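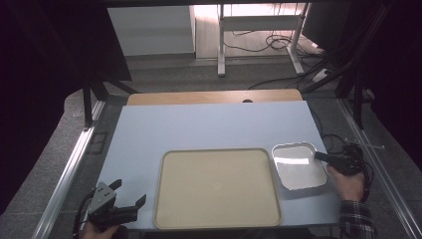 Ticket 468: Dividend reinvestments missing from portfolio return
Product: Binus portfolio tracker
Opened by: Trinidad Ignacio
Assigned to: Jonalyn Agbayani
Status: Resolved

Trinidad Ignacio, 9:12 am
Hi team! First off, I love the new benchmark chart, it's made my monthly review so much more fun. One snag though. My Herkum fund shows the right number of shares, but the return line stays flat every time a dividend gets reinvested. The October payout bought 4 more shares and the chart treats them like cash I put in myself. Cost basis reads $1,411 too high compared with my broker's statement.

Jonalyn Agbayani, 9:40 am
Thanks for checking it against the statement, that saves us a whole round of guessing! Could you tell me how the trades got in (broker sync or CSV upload), and what the Type column says on the October row?

Trinidad Ignacio, 10:05 am
CSV. The column says "BUY-DR".

Jonalyn Agbayani, 10:31 am
Great, that's the clue I was hoping for! Our importer knows "DRIP" and "REINVEST", but it reads anything starting with BUY as a regular purchase, so the money gets counted as a new deposit. I tried it on a test account with the same code and got the same flat line. Please try this:

1. Open Transactions and filter by Herkum.
2. Tick every BUY-DR row.
3. Choose Change type, then Reinvested dividend.
4. Go to Settings, Performance, and hit Recalculate. Give it 15 minutes before you reload.

Trinidad Ignacio, 11:18 am
Done, and wow, what a difference! Cost basis matches the statement to the penny and the return line finally climbs the way it should (I'm ahead of the benchmark, hooray!). Will I have to do this after each upload?

Jonalyn Agbayani, 11:26 am
So glad to hear it! For now, yes, on new rows only. The ones you changed will stay put even if you upload the same file again. I've passed the code to Nestor Dalisay, who looks after the importer.

Nestor Dalisay, 2:50 pm
Added BUY-DR to the reinvestment list, goes out with the next importer update. Love a bug with a clean sample row! Closing this one, reopen if the numbers drift.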